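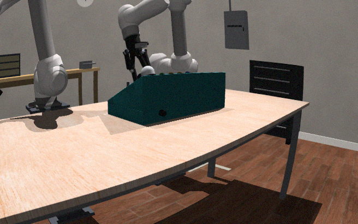 Attachment 1 to ticket 1128: two-arm cell, simulation view, gripper at the rear edge of the enclosure.

Ticket: 1128
Opened: 17/01/2020
Raised by: Shufen Zheng, Simulation Group, Flescombe
Assigned to: Ambros Aigner, Cell Safety and Standards
Project: Grirnix
Priority: 3
Status: Closed, with one follow-up action

Summary of request
The requester asks whether the working rules for shared-table cells apply to a simulated cell, and if so, which of them must be satisfied before a motion program is released to the hardware team. The program under review was halted by the rule checker with the message "approach clearance not declared".

Entry 1, Shufen Zheng
The program brings the right-hand arm down to the rear edge of the teal enclosure on the table. The checker stops it before the final approach. No collision is reported. The same program was accepted under the previous rule set, and the model of the table has not been altered. Please advise whether the checker may be switched off for simulation work.

Entry 2, Ambros Aigner
The checker may not be switched off. Rule 4 of the cell rules applies to every program that may later be run on hardware, wherever it was written. The rule requires the author to state the smallest permitted distance between the gripper fingers and any fixed object during the approach. The previous rule set assumed a default value when none was given. The present one does not.
Please confirm the following:
- whether the enclosure is entered in the model as a fixed object
- whether the small white dome and the coloured knobs along the rear edge are included in its collision shape
- whether the left-hand arm has a declared parking position

Entry 3, Shufen Zheng
The enclosure is entered as fixed. Its collision shape is a plain block. The dome and the knobs are drawn but are not part of that shape. The left-hand arm has no declared parking position.

Entry 4, Ambros Aigner
The plain block is not acceptable for this task. Parts that stand above the edge of an object must be included in its collision shape whenever a gripper works beside them. The clearance should be set to 20 mm for the first run. A smaller value may be requested in writing once the log of that run has been reviewed.
A parking position must also be declared for the left-hand arm. Where two arms share one table, the arm not in use is to be held in a named position, and the program must check for that position before the other arm moves.

Entry 5, Shufen Zheng
Collision shape rebuilt with the dome and the knobs included. Clearance declared at 20 mm. Parking position declared and the check added at the start of the program. The checker now passes without warnings. Log filed under Grirnix.

Entry 6, Heidrun Rainer, Reviewer
Log read and accepted. The program may be passed to the hardware team, who will repeat the check at reduced speed in accordance with their own procedure.

Follow-up action
The checker message should name the rule concerned and the missing value. Assigned to Nadja Mösli, due in April.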